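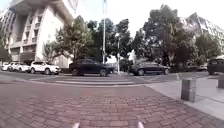

# Ticket 695: Brick sidewalk and crossing, Erton side

**Opened by:** Sihan Liao, office of the Flultano building
**Assigned to:** Hermenegildo Quintero, grounds and paving
**Status:** open, waiting for a second visit
**Month:** June

## What was reported

A tenant who uses a walker wrote to our office that the way from the front door to the crossing is difficult for her. She has two complaints. The first is that the front wheels of the walker "catch" on something on the brick, a short distance before the road. The second is that the paint of the crossing is weak, and in the evening she is not sure that drivers notice it.

I went to see the place myself before I wrote this ticket. The brick goes down to a low curb, and the white stripes begin on the road directly after it. Two gray stone bollards stand on the side with the concrete strip. The nearer one, the short square one, is exactly where brick and concrete meet. The tenant says she keeps close to this bollard so she can put a hand on it, and it is there that the wheel catches.

I would like to know:

- if the joint between brick and concrete can be filled
- if the curb can be lowered, or if this is only for the city
- who is responsible for the paint

I do not know the correct words for the parts of a pavement, so please excuse me if I call something by the wrong name.

## Log

**9:40, Liao.** Ticket opened. Copy sent to the tenant.

**11:15, Quintero.** Received. Is it the joint that goes along the concrete, or the one across, at the curb? They are repaired in different ways.

**11:30, Liao.** Along the concrete. I put my shoe there and the edge of the sole went in a little. I did not measure it.

**13:05, Quintero.** OK. Then it is probably sand that washed out. We use Agbenyega jointing sand in this area, and the last filling was done before I started here. I will bring one bag and a straight edge. If a brick has gone down, the sand is not enough and we have to lift it.

**14:20, Quintero.** On site. Results:

1. Joint along the concrete: open for a length of 956 mm, beginning at the bollard. The rest is acceptable.
2. Bricks beside it: two of them rock when I stand on the corner. They are not broken.
3. Bollard: firm. I pushed it from both sides.
4. Curb: low, but it is still a step for small wheels. I cannot change it, it belongs to the road.
5. Paint: worn. The same, it belongs to the road.

**14:50, Quintero.** I filled the open joint and brushed it. The two bricks I left as they are, I need a bucket of bedding sand for them and I did not have it in the van.

**15:10, Liao.** Thank you. Is it safe for her to use it today?

**15:25, Quintero.** Yes, but please tell her to keep to the middle of the brick until I come back. The sand needs some time to settle and the two bricks still move.

**16:00, Liao.** I told her by telephone. She asked me to look also at the long curb beside the street, because her grandson rides a small bicycle there and she worries about the drop to the asphalt. I walked along it after work. The nearest stripe of the crossing is the most worn one, with gray coming through the white. I add this to the request for the city. 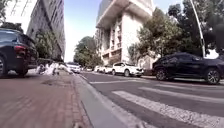 **Can we paint the stripes again ourselves, if the city is slow?**

The crossing is part of the public road, so only the city or its contractor may paint it. What we can do is send the request with a clear location and ask for a reference number.

**Next day, 8:30, Liao.** Request sent to the city for the paint and for a ramp at the curb. I wrote that a person with a walker crosses there every day. I attached the words of the tenant, with her permission.

**10:10, Quintero.** Bedding sand is ordered from Flerkeo, 200 kg, because we also need it for the parking entrance. Delivery was promised for this week, but they have promised before.

**10:25, Liao.** Could you please look at the path with the hedge too, when you are here? It is the same type of brick, and I want to be sure that we do not receive the same complaint in one month. Several older tenants prefer it because it is away from the cars.

**12:45, Quintero.** I walked it. Much better than at the crossing. The bricks lie flat and the surface was dry. There are lighter patches in some places, but this is only the color of the brick or dust, the level is fine. Joints are full where I tested with a key. The hedge is trimmed and it stays behind its curb, so the full width can be used.

**12:55, Liao.** Good. Do the roots of the bigger plants make a problem? There is a tall conifer behind the hedge and one large dark shrub.

**13:20, Quintero.** I found no lifting on that side. With roots you normally see first one row that goes up, like a small wave. Please look for this in the autumn, I will do it also. 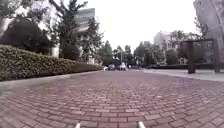
## Still to do

- [x] Fill the open joint beside the bollard
- [x] Check the path along the hedge
- [ ] Lift and reset the two loose bricks (Quintero, after the sand is delivered)
- [ ] Brush in more jointing sand after the first heavy rain (Quintero)
- [ ] Get the reference number from the city (Liao)
- [ ] Ask the tenant to try the way again with her walker (Liao)

The cost until now is 100 for material, charged to the paving budget. The bedding sand will come on a separate bill.

Please do not close this ticket when the bricks are done. I want to keep it open until we have the answer about the ramp.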